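Hikley Parts & Spares
Home > Desktop > Cleaning and upgrade > Kits

Plivton Tower Refresh Kit
£18 inc VAT. In stock, Campbell warehouse.

Everything for opening up an old desktop tower, getting the dust out, changing the memory and putting fresh paste on the processor. One zip pouch. Made for office towers and home PCs, not laptops (see the Ekisico range for those, different screws altogether).

Work with the tower lying on its side and the panel off. Plug out of the wall first, every time.

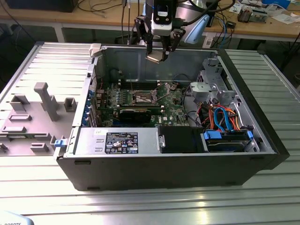 What's in the pouch

Wrist strap with croc clip, coiled lead
Magnetic screwdriver, long shaft, 5 bits
Soft brush, wide
Soft brush, narrow, for fan blades and slots
Tube of thermal paste, plus plastic spreader
Lint free wipes, sealed pack
Plastic pry tool
Cable ties, reusable
Folded instruction sheet, large print

No compressed air in the kit. We can't post the cans. Buy one locally or use a hand blower, works just as well on most dust.

Good for

Machines that have got loud. Machines that have sat under a desk for years. Anyone adding memory, which is still the cheapest way to make an old tower feel usable again. Push the clips at the ends of the slot back, line up the notch, press down evenly till it clicks. Don't force it. If it wont go in, it's the wrong way round or the wrong type.

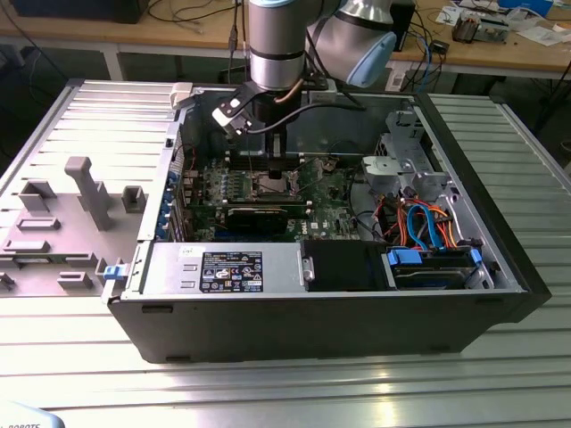 Specification

Pouch: grey nylon, zip on three sides
Strap lead: stretches to 60 inches
Paste: non-conductive, enough for several processors
Screwdriver handle: rubber grip, hex end
Weight packed: under half a kilo
Guarantee: 17 months on tools, none on paste or wipes

New since the last version: narrow brush has stiffer bristles, and the strap clip is bigger. The old one kept slipping off thicker case metal, you told us, we changed it. Paste tube now has a proper screw cap instead of the bung.

Before you order

Check your manual for the memory type. We don't sell memory and can't tell you over the phone which sort you need, sorry. Have a clear table and decent light. Take a phone photo of the cables before you unplug any, saves a lot of head scratching later. Old paste comes off with a wipe and patience, don't scrape it with the screwdriver. 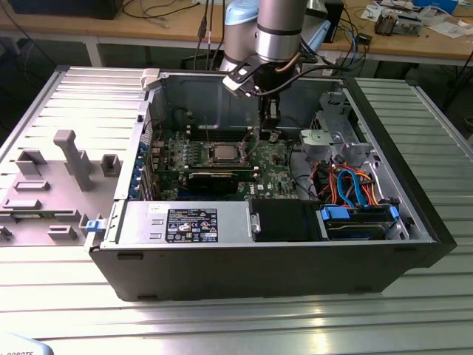
Do I have to replace the paste every time I open the case?

Only when you take the cooler off the processor. If you're just dusting or adding memory then leave the cooler where it is and save the tube for later.

Delivery and returns

Ordered before noon goes out same day. Otherwise next working day. Returns fine if the paste is unopenned, put the order number on the outside of the parcel please. Refill packs (paste and wipes only) back in stock in September. 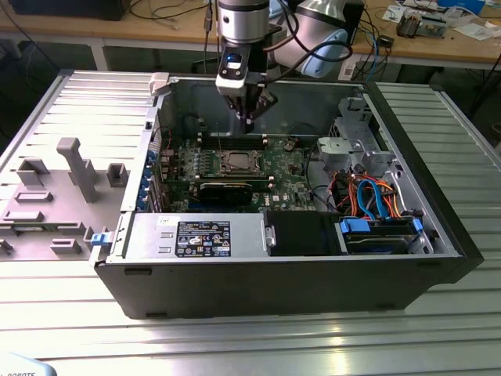
Desktop tower on its side, cover off, memory slots above the processor socket.

Often bought with: Plivton hand blower, Ekisico parts tray with lid, spare case screws (mixed bag)

Page updated Thursday, May 2, 2024. Prices may change.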